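MacLeish to end curbside pickup of plastic bags and film in July

The town of MacLeish will stop accepting plastic bags and film in its curbside recycling carts in July, the public works department said in a notice to residents. The material will instead be taken at four drop-off points, including the Clorau transfer station and the Nirnano branch library.

The change follows a review of stoppages at the sorting plant run by Dirnetti, the town's recycling contractor. Dirnetti logged 98 hours of unplanned downtime last year at the plant. Most of it was attributed to film wrapping around the rotating discs that separate cardboard from containers. Each stoppage requires the line to be locked out while workers cut the material free by hand.
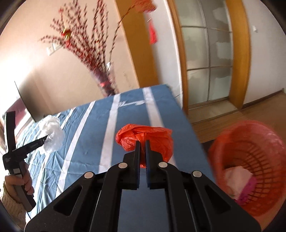 A crumpled plastic bag. Bags of all colors are covered by the new rule.

The rule applies to grocery bags, bread bags, bubble wrap, shrink wrap and the outer wrapping on paper products. Rigid plastics, including bottles, tubs and jugs, stay in the cart. Recyclables should be placed in the cart unbagged.

Film left at a drop-off point must be clean and dry. Labels and tape should be removed where possible. Collected film will be baled at Clorau and sold to a processor under an 11-month agreement.

Carts found to contain film will be tagged with a printed notice for the first two pickups. After that, the cart will be left unemptied until the film is removed. No fines are planned.

The change affects 1369 households on the curbside route. Apartment buildings with shared dumpsters are under a separate contract, and their rules remain the same. Drop-off bins open at 7 a.m.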